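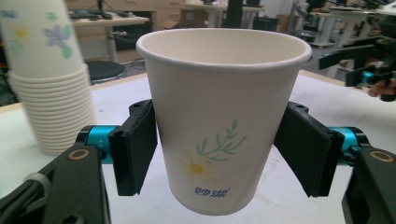
*Fig. 1. Wrist view from the hand-held gripper, paper cup between the two fingers.*

## Session 6: From a recorded view to a gripper command

These notes belong to the perception and control part of the course. Please read them before the lab, and bring the printed copy of the Mesent interface sheet with you. The Clernen toolkit must already be installed on your computer.

### 1. What the policy receives

In session 5 we treated the policy as a box with an input and an output. Today we look at both sides more carefully.

At each time step the policy receives:

- one colour image from the wrist camera, already reduced in size
- the opening of the gripper, one number
- the pose of the gripper relative to its pose at the start of the episode

It does not receive the position of the cup. Many students look for this variable in the log, and it is not there. Everything the policy knows about the cup must come from the image, so the image should be studied before any training is started.

### 2. Reading the wrist view

Look again at Fig. 1 and think about what stays constant between images. The fingers and the arms are fixed to the same tool as the camera, so they appear again and again in similar places. Only the opening changes. This is useful for two purposes.

First, the finger positions give an independent check of the opening value. If the log says "open" and the fingers are pressed on the sides of a cup, the two streams are not aligned in time. We have met this error often, and it is usually a delay of 2 frames in the image stream.

Second, a simple mask can be made for the constant parts. Langat, our small annotation program, stores such a mask one time per tool. The mask must cover the arms but should leave the contact area between finger and object free.

The more difficult part is the neighbour. On the left there is a stack of cups, and the top one also has a flower pattern. A detector which learned "white with flower" will answer with two regions, or with one large region that contains both. For control we need the held cup only. Two cues can help us:

1. The held cup lies between the fingers.
2. The stack shows its rims as repeated horizontal bands, and the single cup does not have them.

The first cue is cheap and works well after the grasp. Before the grasp it says little, and then the second cue becomes important. Also note that the stack is slightly blurred in this image. Do not use sharpness as a rule, for it can change when the tool moves.

### 3. From the network output to the command

The network predicts a short sequence of future actions. In our configuration the sequence has 9 steps, and we execute 6 of them before we ask the network again. The remaining steps are thrown away. If you execute all of them, the motion is smoother, but the reaction to a shifted cup comes too late.

Each action is a relative pose together with a target opening. The relative pose must be multiplied with the pose at the time **when the image was taken**, and not with the newest pose. Here is the order in short form:

```
obs = buffer.latest()
T_ref = obs.pose
chunk = policy(obs)
for a in chunk[:n_exec]:
 send(T_ref * a.delta, a.opening)
```

The Biltia controller runs below this loop and interpolates between the targets. It limits the speed of closing. Paper is soft, and a target opening which is much smaller than the cup will deform the wall even when the speed is low. For this reason we also set a lower limit for the opening, separately for each object class.

### 4. Lab work

Work in pairs. The data folder contains 60 short episodes.

- a. Draw the opening value over time for three episodes and mark the moment of contact by hand.
- b. Compare your mark with the images. Write down the delay in frames.
- c. Prepare a mask in Langat and test it on episodes with a fully open gripper.
- d. Run the detector with and without cue 1. Save the failures in a separate folder, with the episode name.
- e. Change `n_exec` in the simulator and describe what happens when the cup is moved during the approach.

For part e a short text of half a page is enough. Plots must have units on both axes.

### 5. Frequent mistakes

- The colour channels are in the wrong order. Look at the joints of the gripper: they should be turquoise-blue.
- The mask was made on the full-size image and applied to the reduced one.
- The episode was normalised with its own minimum and maximum opening. Use the values of the tool, which are in the file `tool.yaml`.

The next session continues with the choice of the image size and its effect on the delay of the loop.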